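The Chopstick Drawer

My aunt Heledd rang in January to say she was selling the flat above the shop and would I come and help her with the kitchen. Just the kitchen, she said. The rest she could manage, the rest was only furniture.

I should explain about Heledd Prothero and kitchens. She ran the café at Illell for most of my childhood, 126 steps up from the harbour (I know because there was a painted sign at the bottom telling you so, as if that would bring the customers in), and she never threw away a single thing you could eat with. Forks with three good prongs. Those tiny spoons for mustard. When the café closed she took the lot home in a bread crate and it went into one enormous drawer, and that drawer is the reason I turned up with sandwiches and a flask and told Osaze not to expect me for tea.

"You've brought a flask," she said at the door. "To a kitchen."

She'd already tipped the drawer out when I got there. I don't know what I'd been picturing but it was worse! It covered the whole table and some of it had gone over the side on to the lino. She'd put a bucket for rubbish, a box for the charity shop and, all on its own by the window, a white plastic holder from the hardware shop on Cuvard Street with the price still on it. That was for what she was keeping. It was about as big as a jug.

"One of those?" I said. "For all this?"

"I'm going to a very small flat, Carys."

So we started. She's quick, my aunt, she was always quick, and for the first hour she was merciless. Fish knives, charity. Corkscrew, bucket. A cake slice that had been a wedding present from Hefin Jarman's mother went into the box without so much as a look, and I gathered there was something in that but I didn't ask. I made tea from her kettle so as not to give her the satisfaction of the flask.

Then we got down to the chopsticks.

There were dozens of them, all odd. Heledd had one of each and two of none, or that's how it looked. Some had patterned ends and some were plain wood gone dark, and there was a short one that I think had been sharpened for testing cakes. She sat down. She hadn't sat down all morning.

"These are Inês's," she said.

Inês Rocha had the room over the café the summer I was nine. She was on her way somewhere else and she stayed for six years. She cooked on the nights we were shut - noodles mostly, and a fish thing with ginger that I've tried to make since and can't - and she taught me to pick up a single pea, and then when I was showing off about it, a wet one. I remembered her laugh and her yellow raincoat. I didn't remember her leaving. I was fifteen by then and not noticing much that wasn't me.

"She took one of every pair," said Heledd. "When she went. Said she'd bring them back and then we'd have the set."

I didn't know what to do with my hands so I picked up two that nearly matched and laid them side by side. One was longer. Heledd reached over, took the longer one away and put another in its place, and that was better, but still not right.

We carried on like that until it got dark. In the end I had a row of couples all down the edge of the table, none of them proper, like the last dance at a village hall. She went along the row and gathered them up, and they all went in the holder. Every one! Then she put in a ladle, as a sort of afterthought, and the thing fell straight over.

"I'll get a second one," she said. "They're not dear."

On the bus home I opened the flask, and the tea was still hot. I had a plain wooden chopstick up my sleeve, the short one. I hadn't asked. I thought I might bring it back.

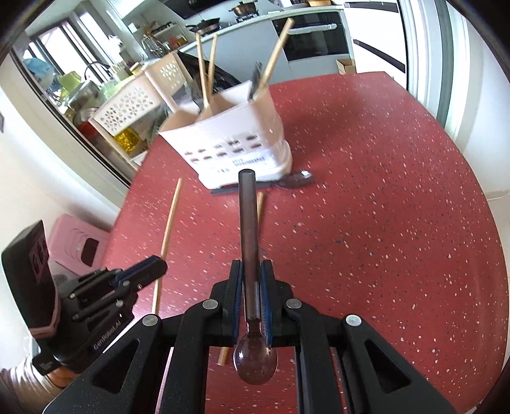
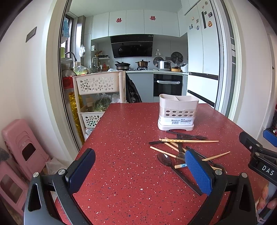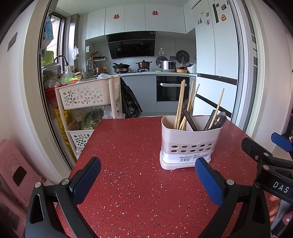

Page last changed: 4 May 2023

A few of you have asked if Heledd is real. She's got my own aunt's drawer and somebody else's temper, and I've never lived over a café. The wet pea is true, though I was older than nine and it took me a whole evening. The next one is set at Brondeck and has no cutlery in it at all, so far.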